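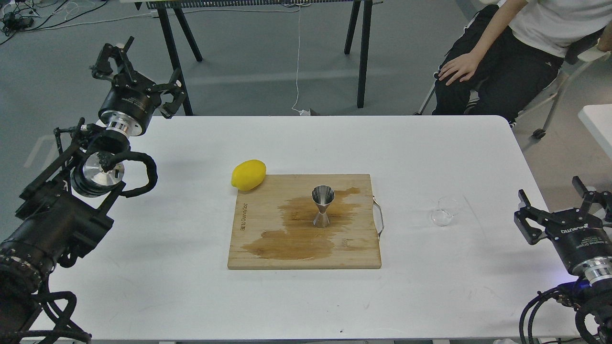
5. Running the Pour Task

This section covers the pour task on the Drallen two-arm table kit. Complete Section 4 (Mounting and Homing) first. The steps apply to kits shipped with Stiso control software. If your kit came with the older Tirgate controller, use the separate sheet packed with it.

Revised July 30, 2020. Replaces the February version.

5.1 What you need

A work table with a light, plain top
One cutting board, laid flat
One double jigger, stainless steel
One small glass
One piece of fruit or other marker object, such as a lemon
Water for test runs

Do not use a jigger with a side handle. The grip settings in this section are for the plain hourglass type.

5.2 Placing the objects

1. Lay the cutting board between the two arms with its long edges running the same way as the long edge of the table. If the board has a metal handle, turn it to the right.

2. Stand the jigger on the board with the larger cup up.

3. Set the glass on the table to the right of the board. Keep it off the metal handle.

4. Put the marker object at the back of the board, clear of the jigger. The software uses it to check that the camera view has not shifted between runs.

5. Open both grippers and move the arms to the ready position. On the Stiso screen, choose Task, then Pour, then Ready.

Note: Clear glass is harder to detect than metal. If the glass is not outlined on the screen, move it a little and press Scan again. A lamp placed to one side usually helps. Do not put tape on the rim.

CAUTION: Anyone sitting at the table must stay behind the far edge while the arms are powered. Keep hands and sleeves off the table top until the status line reads Stopped.

5.3 Setting the grip

The jigger is narrow in the middle and wide at both ends, so the height of the grip matters. Gripping on the slope of a cup can make it slide up or down in the jaws.

1. Select the arm you want to use.

2. Press Approach. The arm moves over the board and stops with the jaws open on either side of the jigger.

3. Check that both fingers clear the marker object. If one is too close, press Back and move the marker. 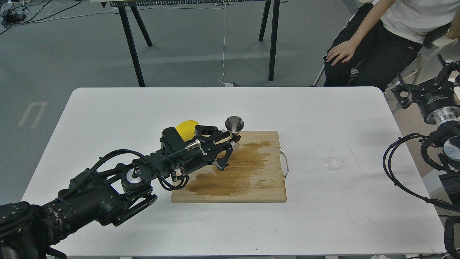 4. Use the Height arrows to bring the jaws to the level you want. Each press moves the gripper 4 mm.

5. Set Grip Force to 10 and press Close. Raise the setting one step at a time if the jigger turns in the jaws. High settings can dent thin metal.

6. Press Lift Test. The arm raises the jigger and holds it for 5 seconds. If it tilts, press Lower, open the jaws and go back to step 4.

7. Save the grip under a new name. Saving under the default name overwrites the factory setting.

5.4 Spills and stains

Liquid on the board does not stop the task, but dark stains can change how the software sees the edge of the jigger. A stained board may be used if the jigger is still outlined in full after a scan. If the outline breaks, turn the board over or use a clean one, then scan again.

Wipe up standing liquid before moving the arms back to ready. Press Stop first. Wipe the table under the cables as well, and check that no connector is wet.

CAUTION: The grippers and joints are not sealed. If liquid reaches a joint, switch off the power at the wall and leave the arm off until it has been checked.

5.5 Messages

E-12 Object lost: The jigger moved or was hidden by the gripper for too long. Press Back, then Scan.

E-15 View shifted: The marker object is not where it was at the last scan. Put it back or start a new setup.

E-21 Cable limit: A cable loop is pulled tight. Stop the arm and give the loop more slack at the base.

Replacement finger pads are sold in pairs under part number 348 through Benítez, the parts supplier for all Drallen kits. Fit both pads at the same time and repeat Section 5.3 afterward.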